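Home Topics Ask the Community Guidelines Sign in
Search this site Enter keywords Go

Donating retired office computers: what must be settled before pickup?

Posted by Pushpa Awasthi in Equipment and Disposal

Our office is closing one of its two floors at the end of October, and I have been asked to prepare the retired desktop computers for donation. The intended recipient is the Dhillon Learning Center, which has indicated in writing that it will accept them. Our firm, Vostance, has not made a donation of this kind before, and our existing policy refers only to furniture. 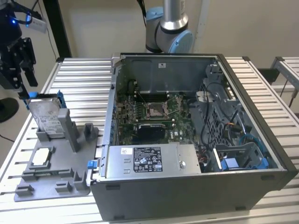 I would be grateful for guidance on three matters. The first is whether a simple letter of transfer is sufficient, or whether a signed agreement is expected. The second is how the value of the equipment should be stated. Our bookkeeper carries the whole group at $2,000, but that figure was set some time ago and I doubt it reflects the present market. The third is whether we remain responsible for the information once the computers leave the building. The recipient has offered to erase everything on arrival, and my manager is inclined to accept.

The pickup is set for a Monday and cannot easily be moved.

Nallell
Member, Records and Administration

A letter of transfer is generally adequate for a small donation between two organizations in good standing, provided that both parties sign it. The letter should state the date on which ownership passes, confirm that the equipment is given as is, and list each unit by its serial number. A general phrase such as "assorted office equipment" should be avoided. If a unit is later found abandoned or resold, the list will be the only means of showing that it had left your possession. 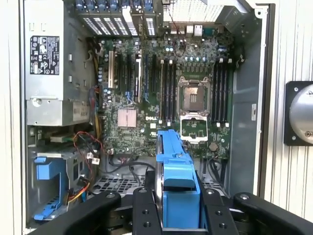 With regard to value, the amount in your books and the fair market value are separate figures and should not be used in place of one another. The recipient should acknowledge what was received and should not be asked to assign a price to it. Your tax preparer should determine what may be claimed, if anything. Please also confirm that none of the computers are leased. At my former employer, 2 leased units were included in a donation by mistake, and the correspondence with the leasing company continued for 7 months.

I would not accept the offer to erase on arrival. Your firm collected the information and should expect to answer for it.

Stisivitz
Member

I agree with the above. Also check with your building about the loading dock. Ours required a certificate of insurance from the truck company and we did not know until the morning of.
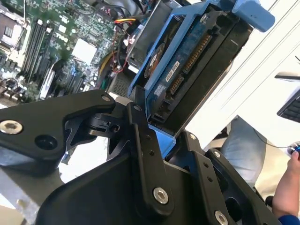

On the question of responsibility for information, I would add that the method should be written down before the work begins. Erasing with suitable software is acceptable in many offices, and a certificate can be kept for each drive. Where the contents are sensitive, the firm may prefer to keep the drives and donate the computers without them. Many desktop models hold the drive in a tray, and the letter should say whether the trays are included, as a recipient fitting its own drives will need them. Drives that are kept should be logged and locked away until they are destroyed.

Pushpa Awasthi
Original poster

Thank you both. I have asked for the lease records and will propose to my manager that we keep the drives. The letter will be revised to include the serial numbers. I had not considered the loading dock and have written to the building office this afternoon.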